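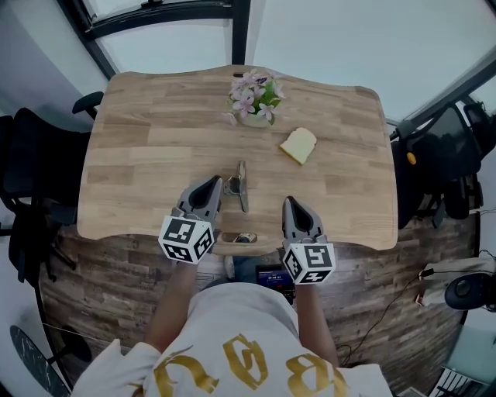 Chapter 2
Clearing and Sharing a Work Table

A table used by one person stays in whatever order that person likes. A table used by several people needs rules, and the rules have to be simple enough to follow at the end of a long day. This chapter deals with the shared table: what may stay on it, what has to leave it, and where the things that leave it should go.

The chapter follows on from the survey of desks and drawers in Chapter 1. You will need the record sheets you filled in there.

2.1 Three kinds of things

Most of what lies on a shared table belongs to one of three groups.

Fixtures are things that live on the table. A potted plant is a fixture, and so is a lamp. They are moved for wiping and then put back in the same spot.

Supplies are small items that are used at the table but stored elsewhere. Binder clips, pens and tape are supplies. A single clip left on the wood looks harmless, but it is usually the first of many.

Food is the third group. A slice of bread laid straight on the wood leaves crumbs in any joint or cutout, and crumbs are harder to get out of a slot than off a flat surface. Food goes on a plate or it goes back to the kitchen.

2.2 The surface itself

Tabletops made of narrow strips of wood, often called butcher block, should be wiped along the strips. Use a cloth that has been wrung out well. Openings cut into the top are brushed out first – otherwise the cloth pushes dirt into the corners. 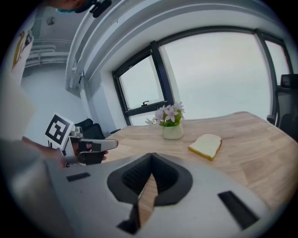
Figure 2.1 A wooden table near the windows, with an office chair behind it.

Where the table stands matters too. A place near windows gives good light for sorting, and plants do well there if the pot is turned now and then. Chairs are pushed in before wiping starts and pulled out again to reach the floor.

2.3 A case to work from

Najwa Hourani and Iestyn Gittins kept a log of one shared table at the Natholm office from May until 20th July. They wrote down each item left behind at closing time, 396 entries in all. Supplies made up the largest group. After a tray for clips and pens was fixed to a nearby shelf, the entries for supplies fell, while those for food stayed much the same. We return to their log in section 2.6.

Before you read on

Choose a table that at least two people use. Spend 30 minutes near it and list every item put down and every item taken away. Mark each one F (fixture), S (supply) or E (eaten or drunk). Keep the list for the exercise in section 2.4.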